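Tarnton Allotments and Hall Users, March meeting
Started 7.15pm, Friday. Haruto Kubo in the chair. Apologies from the Drarklow Lane plots.

Last minutes agreed, one spelling put right.

Money. 2,986 in the account. Hall hire for the spring sale is 248, to be paid before Easter. Haruto to chase the two late plot rents.

Water. Tap by the lower gate still dripping. Furukawa quoted for new tap and lagging, quote passed round, all in favour. Water goes back on once thats done.

Spring sale. Tables out from 9am. Tea urn needs descaling. Seed potatoes ordered, Vulora and two earlies, 15 sacks. Limit of 5 bags each for non members till noon. Signs from last year are in the loft, someone to check they havent got damp.

Hedge. Cut before the birds start nesting. Bring own gloves. 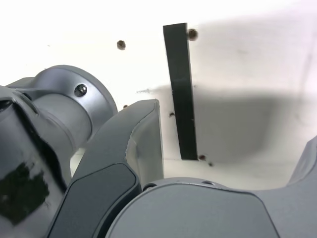

Repainting. Long talk about the pale boards, whether to go over them again or leave till summer. Agreed one coat in May if dry. Brown marks to be dealt with first, the larger one on the left and the one touching the top of the dark strip included, stain block then paint. Haruto has half a tin. Strip stays up for now.

AOB. Lost trowel, green handle. Compost delivery blocking the path agian, Haruto to ring them.

Closed 8.40pm.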